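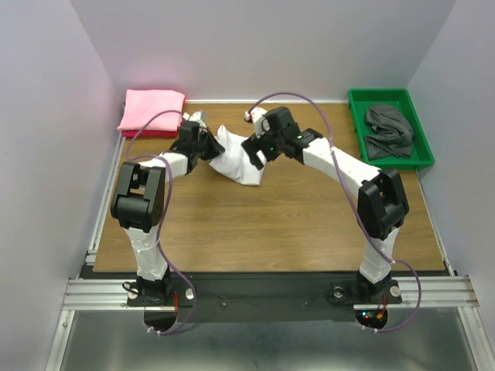 Figure 3. The two arms holding the white cloth between the grippers, with part of it still on the table.

4.2 Coordination of the two arms during regrasping

The planner described in Section 3 gives each arm a list of waypoints, but it does not say how fast the arms must move along it. For rigid objects this is not a problem. With a cloth, the distance between the two grippers has to stay inside a band at all times. If the distance is too small, the fabric collapses into folds and the perception module loses the corners. If it is too large, the cloth slips out of one gripper. We therefore added a layer between the planner and the joint controllers, which we call Skolel.

Skolel runs at 100 Hz. In every cycle it reads the joint positions of both arms, computes the distance between the fingertips and compares it with the length of the cloth edge which was estimated before the grasp. When the distance comes near the upper limit, both trajectories are slowed down by the same factor, so that the shape of the path is not changed. The first version, written in March, slowed only the leading arm. It caused small oscillations in the elbow joints and we abandoned it.

The edge length is taken from the colour image by the segmentation network of Van Acker, retrained with our own labels. Other items lie at the back of the table, among them a folded pink towel and a green tray with a dark grey cloth in it. These are masked by a fixed polygon before the network is applied. The white towel may lie in any orientation, also diagonally, and the planner chooses which arm takes which end. 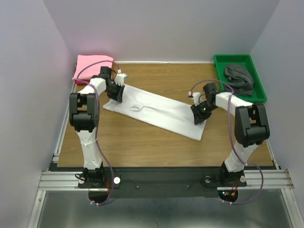
4.3 Detection of a failed grasp

A grasp on thin fabric can fail without any clear signal in the motor current. We compare the gripper opening after closing with the value recorded for an empty gripper. The difference is small, so we average it over 20 cycles. If the result is below the threshold, Zelum (our task executive) stops the motion, opens both grippers and asks for a new segmentation. After six attempts the trial is counted as a failure.

The remaining errors come mostly from corners hidden under a fold. In this case the network prefers a visible point on the edge, and the arms hold the cloth at two points which are not true corners.

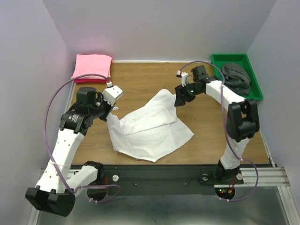 Figure 4. Both grippers on the upper part of the bunched cloth. The lower part spreads toward the front of the table.

The threshold was tuned by Roel Van Dijk on the Clelamham setup and was not changed between the trials reported in Section 5.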